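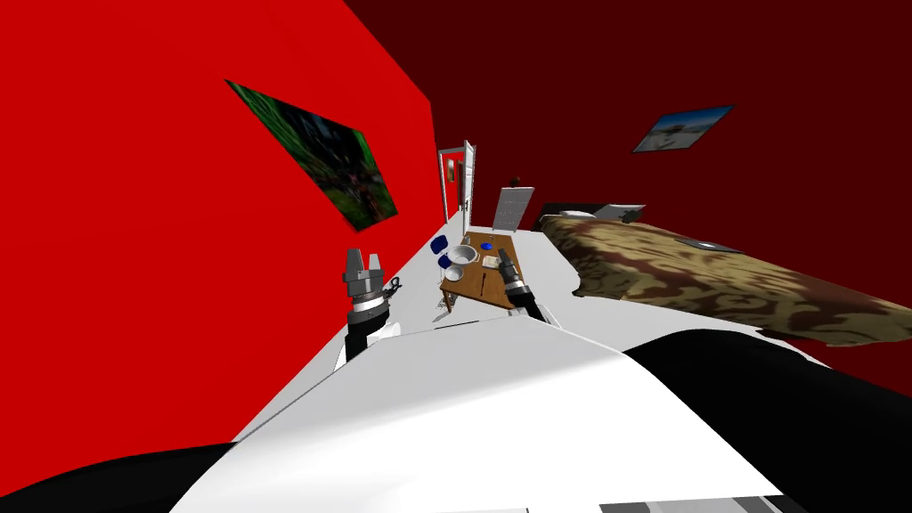 Sonthorpe, Sep 16, 2026

Good evening, everyone, and thank you for coming out on a weeknight. (Wait for the chairs to settle. Check the people at the back can hear.)

I want to talk tonight about bread, and mostly about rye, which is the loaf I grew up eating and then spent a good part of my life trying to bake properly. I should say that I learned on a very bad oven in Barrera, over a bakery that closed long ago, and I still set my dial a little too high out of habit.

Start with the starter. Mine has been going since a cold February, when I mixed flour and water in a jam jar and forgot it behind the radiator for 3 days. Pass the jar around here – lid on, please! Let people smell it on the way out if they'd like to.

Then the dough. I use 400 grams of dark rye and nearly as much water, and it will look like wet cement, and you must not panic and add more flour. I did that for years. Wet your hands, press it into the tin, smooth the top, and go do something else for the afternoon.

(Slow down for this part, I always rush it.)

Baking. Good and hot to begin with, then turn it down after 30 minutes and leave the door shut. When it comes out, wrap it in a towel and wait until the next day to cut it. I know, I know. My whole family complains about this too, and they are all perfectly capable of waiting.

Mention the Zodport mill, which still sells to the public on Saturday mornings – bring your own bag. Then the tasting: butter first, pickled herring for the brave ones. Take questions while people eat.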